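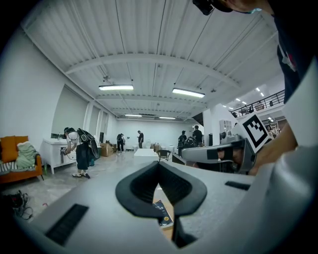

Hardcover book

A hardcover (also hardback, hardbound or case-bound book) is a book held between two stiff boards, which are covered in cloth, paper, leather or a mix of these. It is one of the most satisfying objects to be found on any table, and a well-made one will open flat, close square and outlast several owners.

Parts

The boards, spine piece and covering together are called the case. The case is made separately from the pages, known as the text block, and the two are joined by the endpapers, a pair of folded sheets glued down at the front and back. Between board and spine runs a groove called the joint, and this is where a good book flexes (and where a bad one splits!). Small bands of coloured cloth at the top and bottom of the spine are headbands. They once gave real strength to the sewing; on most modern books they are glued on for looks, and very handsome they are too.

Sewn and glued bindings

In a sewn binding the pages are folded into gatherings, stitched through the fold, then stitched to one another. Glued bindings skip the thread: the folds are trimmed off and the loose edges set in adhesive. To tell them apart, look down at the top of the spine. Sewn books show a row of little rounded folds, while glued ones show a flat, even edge.

Thickness matters. The Teruvwood county atlas, at 610 pages, was bound with glue for its first printing and shed its maps within 5 years. The second printing was sewn over tapes, and library copies of it are still lent out.

Cover decoration

Dark cloth became the favourite for working books, as it hides handling marks. Titles and small devices may be stamped in foil, printed in ink or pasted on as labels. A modest spot of colour on a dark cover can be wonderfully effective. The Fastska field guides are loved for this, with all 13 volumes in the same plain cloth and only the colour of the emblem changing from one to the next.

Care and storage

Hardcovers are best kept upright, with neighbours of similar height, or laid flat if they are very large. Pulling a book out by the top of its spine is the commonest cause of damage; pushing back the books on either side and gripping it by the middle is far kinder. Direct sun fades cloth, blues and purples often going first. The Busadcombe reading room turns its display copies to a fresh opening every October.

See also

Paperback
Dust jacket
Endpaper
Gebreyes stitch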